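Equipment Notes: Planning the Gripper Budget for the Coming Year

Requests for the next equipment round close on 12th October. Groups that share the Evton bench should read the following before filling in the form, as the way end-of-arm parts are listed has changed.

In the last round, grippers were entered as a single line: one arm, one gripper, one price. Spending records for the Dubey building show why that no longer works. The gripper body lasts for years. The finger pads, cables and fasteners do not, and they were bought in small orders throughout the year, each with its own shipping charge. Taken together, those orders came to 2,505 dollars, none of it planned.

The form now has three lines for each gripper.

Line A is the body: brackets, linkages, servos and the mounting plate. Enter this only for a new purchase or a full replacement. A servo swap goes under Line C.

Line B is contact parts. This covers finger pads and any covering applied to them. Budget 16 pads per station per year. Pads are ordered in matched pairs even when only one side is worn, as mixing an old pad with a new one changes the closing position and the zero has to be set again. Pads from Skasolel are quoted at 50 dollars a pair. Uncovered pads cost less, but the covering then has to be cut and glued in house, and the labor should be entered on the form if you choose this route.

Line C is everything between the gripper and the controller, along with spare servos. Cables are the main item. Enter one full spare set per station. A cable that is long enough on the bench may be too short once the wrist turns, so measure with the arm at its furthest reach and add slack before giving a length. Returned cables were the largest source of wasted shipping in September.

Hand-held grippers are to be listed separately from arm-mounted ones, even where the two take the same pads. They wear at different rates, and a combined figure hides this. If both kinds are used at one station, submit two sets of lines and note the shared pad type in the comments box. Purchasing will combine the orders.

Work surfaces and test parts are not covered by the equipment round. Gridded boards, wooden pegs, stands and similar items come out of each group's supplies budget. Please do not add them to Line B. Several forms did so last time and were sent back. 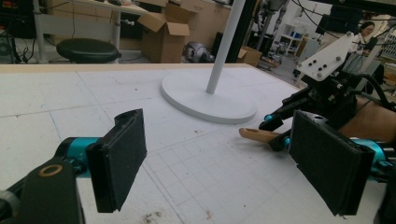
Peg handling on the gridded board. Pads fall under Line B, cables under Line C, the board and peg under supplies.

Two vendors were asked to quote on complete arm-mounted grippers. Zevoslow offers the lower unit price but sells pads only with its own mounting pins, which do not fit the bodies already on the Evton bench. An adapter set is 190 dollars per gripper and adds length at the fingertip. Skasolel fits without an adapter and has the longer lead time, over eight weeks at the time of writing. Groups with work planned for early in the year should order from Skasolel in this round or allow for the adapter cost. Both quotes can be viewed on the shared drive under Evton, Quotes.

A written reason is required for any Line A entry. Two or three sentences are enough. State the present gripper, its fault or limit, and whether a repair was priced. Entries without a repair price will be held until one is supplied.

Forms go to the equipment office by email. Late forms will be placed in the spring round. Questions about part numbers should be sent to the same address, with the station number in the subject line.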